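Tabletop (furniture) 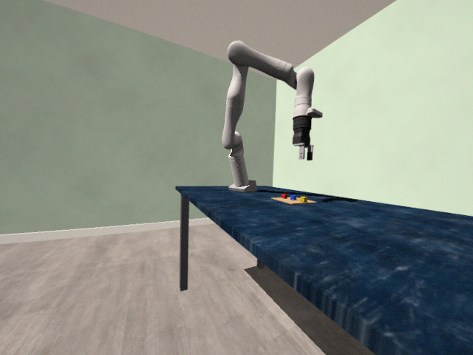
A long table with a dark blue, marble-like top (computer rendering).

A tabletop is the flat upper part of a table, counter or workbench. Carried by legs, a frame, a pedestal or cabinets. Also called a top or, in the stone trade, a slab.

Materials
Wood is the oldest. Solid boards move with the seasons, so makers in Utton fixed theirs with slotted blocks, not glue. Stone tops heavier, colder, mostly left in one place. Marble stains easily (wine, lemon, vinegar); granite less so. Veined and speckled patterns are widely copied in laminate, cast resin and painted board.

Blue tops
Natural blue stone is uncommon and costs more. Most blue tops sold for homes are colored resin or printed laminate. The Bastex works at Barnport sold a dark blue laminate line for 19 years, in 2 finishes, gloss and satin. Gloss showed scratches and was droped first. Old stock still turns up in cafes along the harbor.

Edges
Square, beveled, bullnose, ogee. Square edges chip most. Laminate tops usually get a glued strip, which lifts if water gets under it.

Size and weight
Dining tops are commonly cut in one piece. Longer ones are joined, with the seam placed over a leg or rail. The Tymoshchuk pattern, a long refectory type from Utton, weighed up to 300 pounds with its stone top on and was moved in parts.

Care
Wipe spills promptly. No vinegar on marble or limestone. Oiled wood needs re-oiling when it it looks dry. Hot pans mark laminate for good.

See also
Countertop
Refectory table
Trestle table
Workbench

Last edited Jul 26, 2021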